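Teaching by demonstration (robotics)

Teaching by demonstration, also called programming by demonstration or just "showing", is a way of getting a robot to do a task by having a person do it first. No code for each movement. The person's motions are recorded, a model is trained on them, the robot tries to reproduce the job. Related to, but not the same as, imitation learning, which is the training side.

Methods

Kinesthetic teaching. Operator grabs the arm and pushes it through the motion. Cheap, tiring, and the operator's own hands get in the camera's view.

Teleoperation. Person drives the robot from a distance, with a joystick, a headset or a smaller copy of the arm (the leader). Good data becuase it comes from the real robot. Slow, though. Sense of touch is usually poor.

Hand-held grippers. No robot present at all. The person carries a gripper with a camera on it and works in an ordinary room. Travels well, and household jobs such as packing groceries are common choices.

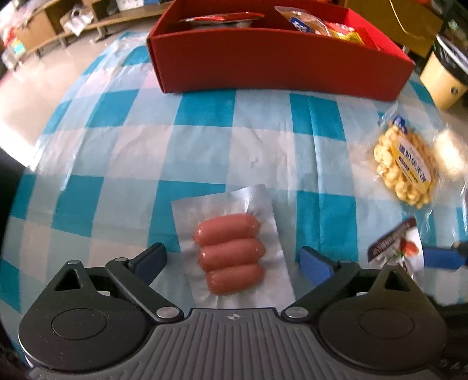

Packaged food and a red box, seen from a hand-held gripper.
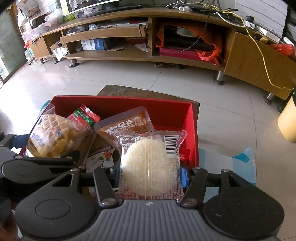
Recording

A demonstration normally runs from first reach to release. Sessions at Draslow, a training workshop in Flestgate, are kept to 15 minutes, with a break after. Around 50 demonstrations of one task is the usual starting point there. Bad takes are marked, not always deleted: a fumbled grasp that gets corrected can be useful later on. Two-handed tasks need both streams lined up in time, a frequent source of trouble.

Maricel Macaraeg, who ran the Stuvorska trials, argued for changing the layout between takes. Otherwise the model learns the table and not the job. Waltraud Gasser disagreed in part and wanted the first 3 sessions kept fixed so operators could settle in. Both approaches are still used.

Limits

People move in ways a robot arm can't follow. Wrist angles especially. Soft packaging is hard, it shifts and glares. Operators also differ from each other; 2 people asked to do the same job rarely pick the same grip, and the model may end up somewhere inbetween. Colour and lighting changes cause failures too.

Software

Sebastian, a labelling tool, is used at Draslow to trim recordings and check them before training. Export formats vary.

See also: imitation learning, teleoperation, motion capture

Last revised 17 July 2026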